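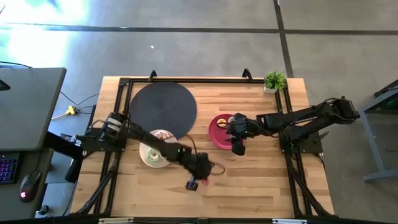

The two-arm table at the Mornolum workshop, with the cream dish and the red plate set out.

Wanted: people to drive, tune and teach our two-arm table

We're a shared workshop on Ferkport Lane, and for the past year a handful of us have been building a pair of robot arms that can tidy and serve at a small table. The arms are up, the table is wired, and now we need more hands than we have! We're looking for up to 12 people to join the build evenings through the fall.

The job right now is moving small food-like pieces between dishes. It sounds easy until you try it. We started the practice runs in April and have 363 of them saved so far, of which 279 are good enough to keep. We want 2000 before we change the task, so there is plenty of driving time to go around.

What you'd be doing

Driving. You steer both arms through a run, reset the dishes, and do it again. A run is short, and most people get the feel of the grippers in their first evening. Gamers and knitters have both done well at this.

Cable work. We'd love somebody who likes tidy wiring. The loops near the grippers want a better route, and we have a box of clips and sleeving waiting for you.

Printing and fitting. Gripper fingers, brackets, shims. The shop printer is free most evenings and the filament is paid for.

Code. Mostly Python, mostly small. Sorting recordings, trimming bad starts, making plots that the rest of us can read.

You don't need a robotics background. You do need to be 16 or over (with a parent's okay if you're under 18), able to come at least twice a month, and fine with doing the same thing many times in a row. Everyone does a short safety session first – where the stop button is, where to keep your hands, who calls "clear" before the arms move.

There's no pay, but shop membership is free while you're on the project, and you can take home any design files you work on. Tea and decent snacks too.

How to join

Write to Anselmo Cantero at the front desk, or leave a note in box 524 by the door. Say which evenings suit you and which of the jobs above sounds fun. If you've built something, anything at all, bring it along – we'd love to see it. Notes in by 18 August 2023, please. Late ones go on the list for the next group.

Posted in: Calls & Openings, Robotics Bench

Recent posts
Okeke lathe: sign-up sheet and new hours
Derkus motor controllers, first impressions
Spare filament shelf, please label your spools
Beginner soldering night is back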